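Where the tissues live

We moved into the flat in Girisley in June, and it has taken me until now to sort out the small household stuff. The furniture was easy. It came, it went against a wall, and that was that. What I kept putting off was the paper: kitchen roll, loo roll, napkins and a silly number of tissues.

I have hay fever for most of the year and I buy in bulk. The last order from Cieślak, the wholesaler on the Festham road, was 30 packs of tissues, and they had been in the hall in their carton ever since. Every time I needed one I walked to the hall, and every time I came back I thought I should put a few packs where I use them.

So I spent a morning on it. I started by emptying the cupboard under the sink, where I found two half-used kitchen rolls and a bag of paper plates from the old place. The plates went to the charity box. The kitchen rolls are now on the shelf over the worktop, which is where I reach for them anyway.

Then I went through the rooms and worked out where a pack should go. Bedside, desk, sofa, bathroom, coat pocket by the door. That makes 5, and it leaves the rest to be stored somewhere dry.

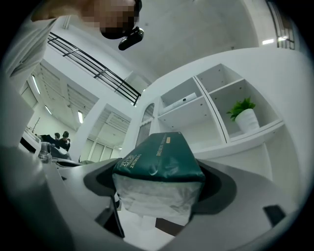

Storage was the harder part. I had bought a set of drawers from Erico, the narrow sort meant for a hallway, and the top one is too shallow for almost anything useful. I tried gloves in it, then post, then batteries. In the end I gave it to the soft packs. The ones with the dark green wrapper and ZHIMOU on the front squash down a bit, so they go in flat and the drawer still shuts. A cardboard box of tissues wouldn't have fitted.

The second drawer has the napkins, a pack of 200 that I expect to last until we move again. The third has loo roll, but only a few, and the rest are on top of the wardrobe in a canvas bag. I don't love seeing the bag up there – it may move behind the bedroom door if I can find a hook that holds.

One thing I would do differently is open the carton on the day it arrives. It had been pushed against the radiator pipe for weeks and one corner had gone soft. The packs inside were fine, but I wouldn't leave it there over the winter with the heating on.

The old carton has been flattened and is waiting for the recycling. Next job is the cleaning cupboard, where I already know there are three bottles of the same floor cleaner.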